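Isum Offices Widen Collection of Snack Packaging

SUDEMSIDE – Isum will extend its collection of used snack packaging to all shared work areas at its Sudemside offices in June. The decision follows a trial on 3 floors of the Gondal building, where staff were asked to keep plastic film out of the general trash.

The trial brought in about 700 wrappers and small plastic bags, most of them from desks and meeting tables. Collection points on each floor will be emptied daily at 4 p.m. 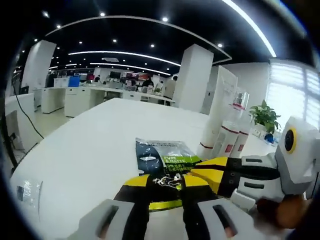 A crumpled snack package on a shared table, with a small clear plastic bag near the table's edge.

Staff are asked to empty wrappers of crumbs before dropping them off and to leave them unfolded. Drinking cups, cans and paper napkins should continue to go in the existing bins. Food containers with lids are not part of the program at this stage.

The extended service will cover 400 desks, including 200 in the Istitness wing. A list of collection points will be posted in each kitchen before the service begins – questions may be directed to the building services desk.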